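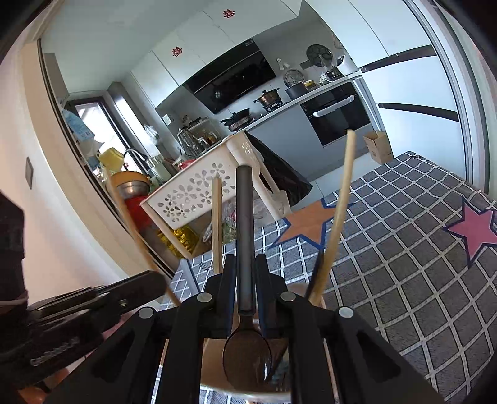 Kravets

Workshop notes, 10 May 2021

Gripper is at my place this month, so testing is happening on the kitchen table. Second Litent build, parallel jaws, handheld for now – the arm comes later. Spoons are the hard part. Thin handles, shiny, they twist if you grab too low. Teal plastic ones are on the list too, same fingers, same grip. 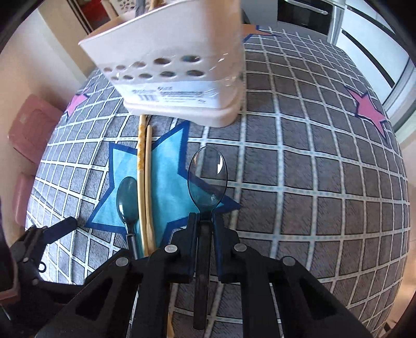

Do I need the arm to join in?
Only the gripper and a free table. The plans are in the Prinano folder, print time is 40 hours for the full set, so start the big plates frist.

Next up is the utensil holder. Wide and light, and a hard squeeze bends the rim. Go slow on the close.
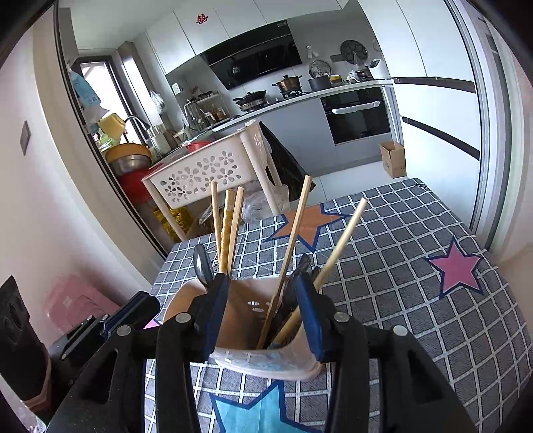
Parts still needed

Pivot screws, 4 per gripper. Blue finger pads, cut your own. One spare set of plates, the January ones were to brittle.

Open the jaws wide before you come in on the holder, then center, then close.

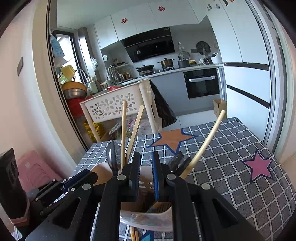
Lirico writes that softer pads fixed most of the slipping on their build, and asks if anyone wants the leftover sheet.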